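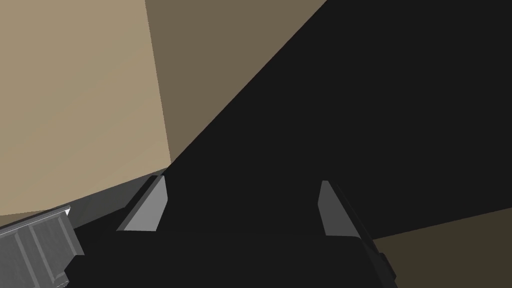 How long should you wait before repainting a room after washing the walls?
Leave it overnight with a window open, longer in a bathroom or a basement.

Washing before you paint

Move the furniture to the middle of the room and cover it. Take down the curtains and switch off the power to any outlet you will be working near.

Vacuum the walls with a brush attachment, top to bottom. Then mix a little dish soap into a bucket of warm water. For greasy spots near a stove, use a proper degreaser and follow the label.

Wash with a well-wrung sponge, starting at the baseboard and working up – drips on a dirty wall leave streaks that are hard to get off. Rinse with clean water and change the bucket when it turns gray.

Fill any nail holes once the wall is dry. Sand the filler smooth, wipe off the dust and prime the patches.

Glossy paint needs a light sanding all over before the new coat. If the house is old and the paint may contain lead, don't sand it – have it tested first.

Put painter's tape on last, just before you open the can. Press the edge down with a putty knife.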